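Cleaning scuffs off a green conveyor belt?

Keabetswe Maluleke
Oct 21, 2026

I look after a little bench conveyor, dark green belt, metal rails down both sides, sitting on a white table.

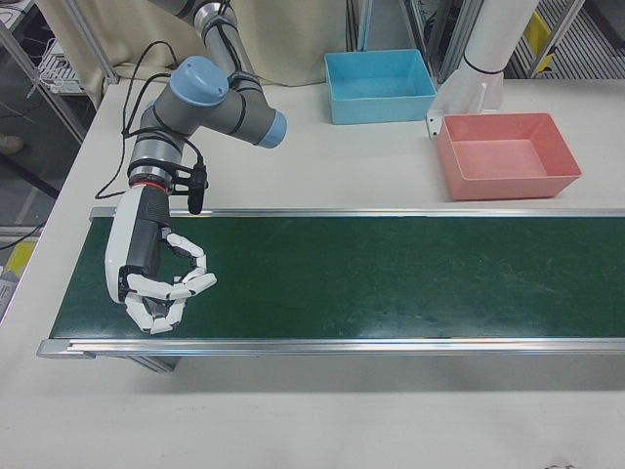

It's got these pale scuffs and scratches and I'd love to get it looking decent again. I've tried warm water and a cloth, twice, and they're still there. Is there something stronger that won't wreck the belt?

Bjarke Lauritsen
Dish soap, soft brush, rinse, dry. Stay away from acetone!! I ruined one that way in July.

Ragnheiður Østergaard
Try a fingernail first. If it catches, it's a scratch and you're stuck with it (mine has plenty and runs fine). If it's smooth it's probably rubbed-off stuff, and a bit of isopropyl on a rag may lift it, but test a tiny spot and check what your belt is made of. Wipe the grooves in the near rail too, mine collect all sorts of grit.

Sibusiso Xaba
just get a new belt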